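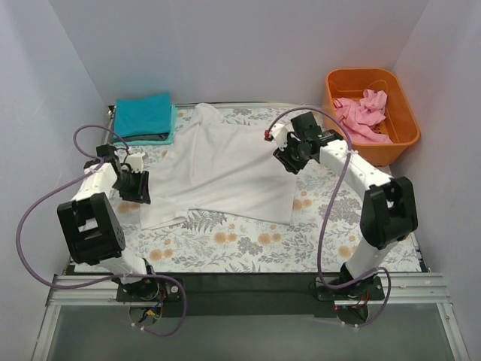 How often should table linens be washed when they are kept in storage?
Once every 18 months is enough for pieces that are stored clean and fully dry.

Caring for Stored Linens

These instructions apply to all white cotton and linen held in the Prakard guest residences. Staff should read them in full before opening a storage chest.

1. Wash your hands and remove rings and watches.

2. Check each piece for yellow spots, paying attention to hems and old fold lines. Set marked pieces aside for separate washing.

3. Wash in warm water with a mild soap. Do not use chlorine bleach. Rinse 3 times.

4. Dry flat or on a wide rail, out of direct sun. Allow about 8 hours indoors.

5. Lay the piece out and smooth it by hand from the center toward the edges.

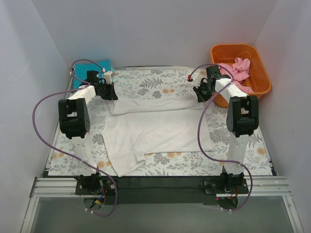
6. Fold in thirds, placing the new folds away from the old ones. Wrap in acid-free tissue.

7. Write the date and room on the storage card and return the chest to Room 307.

Damaged pieces should be referred to Coralie Doolan before any repair is attempted.

Contact: Linen Office, Room 307 | © 2019 Prakard Residences | Back to top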